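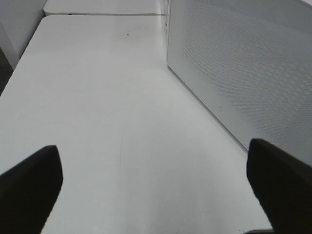
# Harkix button-release study: frequently asked questions

Last revised 21st February by Sille Grímsdóttir and Wekesa Koech, Skatbridge.

## What is the study about?

Harkix is a method for teaching an arm to work small appliances from recorded demonstrations. The study asks one narrow question: does it help to train the approach and the contact as two separate stages? We used a microwave as the test appliance because its round release button sits low on the panel, close to a knob, and a sloppy approach tends to end up on the wrong part.

## Where does the training data come from?

From people driving the arm by hand controls. We kept 3,625 demonstrations after review. Each one has the joint positions, the gripper opening, and video from the wrist and from a fixed viewpoint. Dagný Bundgaard reviewed the recordings and threw out any where the operator stopped partway or where one of the video streams dropped.

## Why two camera views?

The fixed view is good for telling where the oven is and what state the door is in. It is poor at the last stretch before contact, when the gripper can hide part of the button. The wrist view is the other way around. Early in an approach it may show mostly table and the side of the housing, and it gets useful late.

In Harkix the first stage leans on the fixed view and the second stage on the wrist view. The switch between them is learned, and you can inspect it in the logs under `stage_weight`.
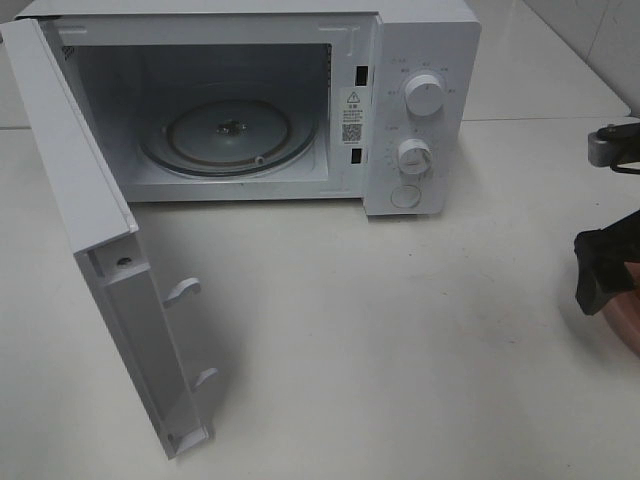 Earlier versions used a fixed switch distance of 15 millimeters. That worked on one oven position and badly on the rest, so we dropped it.

## What counts as a success?

The door has to come off its latches after the press. Touching the button is not enough, and neither is a press that also turns a knob. Preben Laxdal scored the trials from video without knowing which version of the method was running.

## How did it do?

We ran 900 trials in all, split evenly between Harkix, a single-stage version trained on the same data, and a hand-scripted press.

- Harkix beat the single-stage version at every oven position we tried.
- The scripted press was the best of the three when the oven was exactly where the script expected it. It fell behind as soon as the oven was shifted.
- Most Harkix failures were presses that landed on the edge of the button and slid off. A few were knob contacts.

The full table is in the report -- please quote from there and not from this page.

## Does it need force sensing?

No. Contact is estimated from motor current. This is the weakest part of the method, in our view. The estimate lags, and the arm sometimes keeps pushing after the button has bottomed out.
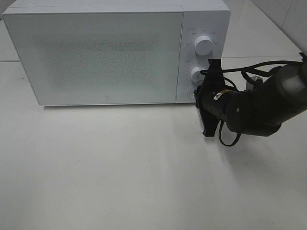 We cap the pushing force in the controller, below anything the policy can ask for. If you run the code on your own arm, set that cap first. The default in the config file was chosen for our hardware and may be too high for yours.

## Can I train it with less data?

Probably, but not with very little. With 100 demonstrations the first stage still got the gripper near the panel. The second stage did not learn anything we would call a press. We have not tested the range in between carefully enough to give a minimum.

## Will it work on other appliances?

We don't know yet. Everything reported so far is one button type on one oven. Leif Ásgeirsdóttir is preparing a follow-up with drawer handles and rocker switches, planned for August.

## Is the code available?

Yes, in the Virlow repository, along with the trained weights and the scoring sheet. The raw video is large and is sent on request. Bug reports should go through the repository tracker -- include your config file and the log from the failed run.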